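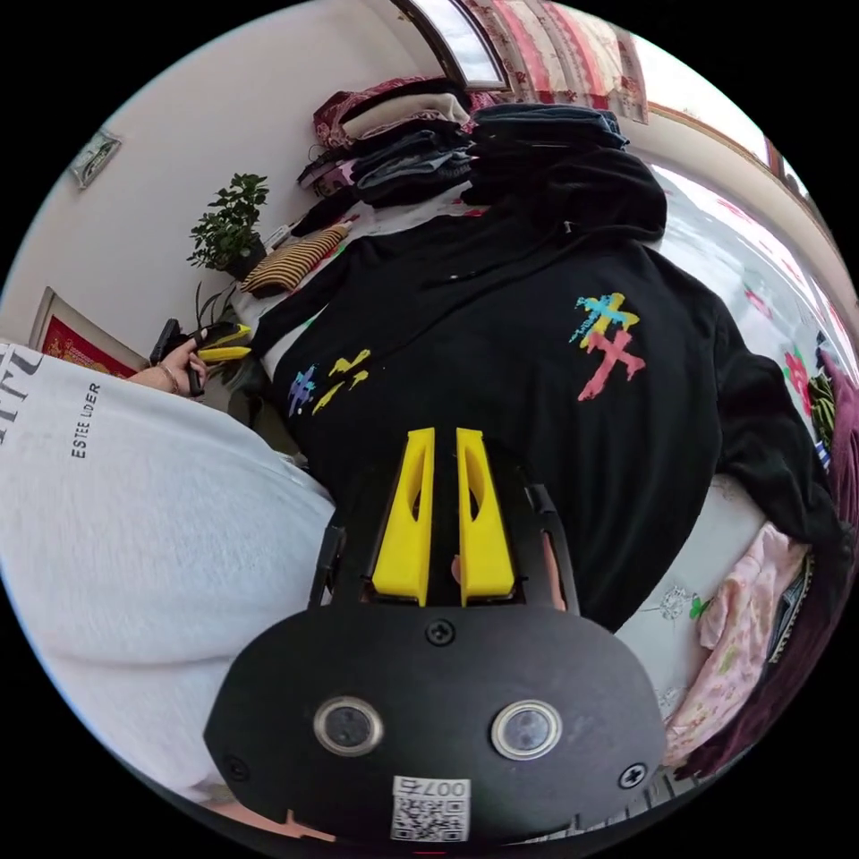

**Bornville Library District, Collections Storage Group**

Board: Environment and Monitoring
Thread: Florley map room, humidity climbs every night after the fan schedule change

---

**mapcase_dan** wrote:

Started 18 June 2019. Moving this out of the email chain so the other branches can see it.

Florley basement, map room. Flat files on the north wall, rolled plans on the south wall, one supply diffuser and one return grille, both in the ceiling. In May the air handler went to a night setback, with the supply fan off from closing until early morning. From then on the wall logger has shown relative humidity going up overnight to 60 percent and dropping again after the fan starts. Before the change the line was close to flat.

Temperature overnight falls by less than 2 degrees F. I don't think that is enough to explain the rise by itself.

Questions:

- Is the overnight peak a problem for paper in closed steel drawers?
- If it is, do I ask for the fan back or for a stand-alone dehumidifier?

Facilities prefers the dehumidifier. They have one in storage.

---

**r_hygro** wrote:

Work it out in dew point before you decide anything. If dew point stays flat while RH goes up, the room is only cooling. If dew point goes up too, moisture is coming in from somewhere. Your logger exports both, but the dew point column is hidden by default.

A drop of 2 degrees at basement temperatures gets you three or four points of RH. What was it at closing time?

---

**mapcase_dan** wrote:

Low fifties at closing. Dew point column turned on and it does rise, starting soon after the fan stops, and levels off before dawn. So moisture is coming in.

---

**stacks_lower_level** wrote:

Slab or walls. We had the same curve at Clurnach. With the fan running, the room is slightly positive and dry supply air hides the problem. Turn it off and you see what the building is doing.

Tape a square of clear plastic sheet to the floor, all four edges, and leave it over a couple of nights. Do another on the outside wall. Look at the underside. It isn't a proper measurement but it will tell you which surface to worry about.

---

**Petrică Olteanu** wrote:

I would put the fan back on and close the thread. The setback saves very little on a unit that size. Every hour spent on plastic sheets costs more than the electricity.

---

**stacks_lower_level** wrote:

If the slab is wet then the fan was only covering it. I would rather know.

---

**Petrică Olteanu** wrote:

A fan that covers it is doing its job. The collection responds to the air in the room. It doesn't respond to the cause.

---

**r_hygro** wrote:

Both of those can be true. Three separate things here:

1. **Does the peak matter for the drawers?** Probably less than the wall logger suggests. A closed drawer full of paper changes very slowly. The paper holds far more water than the air around it, so it sets the humidity inside the drawer over any period shorter than days. What matters is the average over weeks.
2. **Does the peak matter for the rolled plans?** More. They are on open racks, if I remember the room right.
3. **Is there a mold risk?** Not from a few hours a night at 60 in open air. There could be one at a cold surface, such as the outside wall behind the racks, where the local RH will be higher than at the logger.

Put a second logger inside a drawer and a third behind the racks near the floor. Run all three side by side on a table for a day first so you know the offsets between them. The cheap ones can disagree by several points fresh out of the box.

---

**mapcase_dan** wrote:

Right about the racks, they are open, and they sit about a hand's width off the outside wall.

I can borrow loggers from Clurnach. Is a salt check worth doing, or is side by side enough?

---

**r_hygro** wrote:

Side by side is enough for comparing locations. The salt check is for when you want to trust the absolute number. Table salt and a little water in a sealed bag, slush and not liquid, gives you 75 percent. Leave it overnight at a steady temperature. For the low end, magnesium chloride gives about 33.

---

**foldout_plate** wrote:

Question from the Mulcahy branch. Our policy sheet gives a range of 35 to 60 percent with no mention of how long you may sit at either end. Does Florley count as out of range or not? Ours touches the top line most of the summer and the monthly report flags it every time.

---

**Petrică Olteanu** wrote:

The sheet was written as limits for the hourly reading. Touching is in range. Crossing is out.

---

**r_hygro** wrote:

Disagree with reading it that way, although the wording allows it. A room that sits at 59 all summer passes and is worse for paper than a room that crosses the line for an hour each night and averages 50. The report should carry a running average next to the peaks. I have asked for this before.

---

**Petrică Olteanu** wrote:

And the answer before was that the people reading the report want a line and a color. A running average also hides a leak for a week. I have seen a pan overflow that showed up only in the hourly numbers.

---

**r_hygro** wrote:

Hence next to, and not in place of.

---

**mapcase_dan** wrote:

Results.

- Loggers compared on the table for a day. Wall unit reads 2 points higher than the other two, which match each other.
- Inside drawer: nearly flat. No daily cycle that I can pick out.
- Behind the racks, near the floor: higher than the wall unit all night, and slower to come down in the morning. After correcting the wall unit the gap is wider still.
- Plastic on the slab: dry underside.
- Plastic on the outside wall: beads of water on the room side of the sheet, none underneath.

That last one I did not expect.

---

**stacks_lower_level** wrote:

Then I was wrong about the slab, and the wall isn't giving off moisture either. Water on the room side means the wall is cold and damp air from the room is condensing on the sheet. So where does the damp air come from? Is there a door to the loading bay?

---

**mapcase_dan** wrote:

Yes, at the end of the corridor. The map room door has an undercut for return air. The corridor is not on the same air handler.

---

**stacks_lower_level** wrote:

Then that is your path, or at least the first one to test. Fan off, room no longer positive, corridor air comes in under the door. Block the undercut for two nights with a draft strip and compare. Take it out in the morning before the fan starts or you will starve the return.

---

**foldout_plate** wrote:

Check the outdoor air damper as well. Ours was supposed to close with the fan and the linkage had slipped. The controls showed it closed. It was open far enough to put a hand through.

---

**mapcase_dan** wrote:

Draft strip in for two nights. Peak came down by 8 points on the first and a little less on the second, which was a warmer night outside. Still a small rise, so the damper may be contributing. Facilities will look at the linkage.

Plans nearest the outside wall have been moved to the inner racks. I checked the ends of the rolls with a flashlight and found no growth and no musty smell.

---

**r_hygro** wrote:

Good data. Now I would say no to the dehumidifier. It would be drying the corridor through the gap all night, and somebody would have to empty the bucket. Fit a permanent drop seal and a transfer grille with a backdraft damper so the return path still works in the daytime.

---

**Petrică Olteanu** wrote:

Grille, damper, drop seal, labor, and a fire rating question on the door. Or one line changed in the fan schedule. I have not moved on this.

---

**r_hygro** wrote:

The fire rating is a fair point. I don't know what that door carries.

---

**mapcase_dan** wrote:

There is a label on the hinge edge but it has been painted over. I will ask.

In the meantime I have requested low speed overnight in place of off, as an interim setting, with the outdoor air damper closed. Facilities agreed to run it that way until the door question is settled. The logger behind the racks stays where it is. I'll post the export once there is a full month on it.

---

**foldout_plate** wrote:

Please include the dew point column when you do. I'd like to put it against ours.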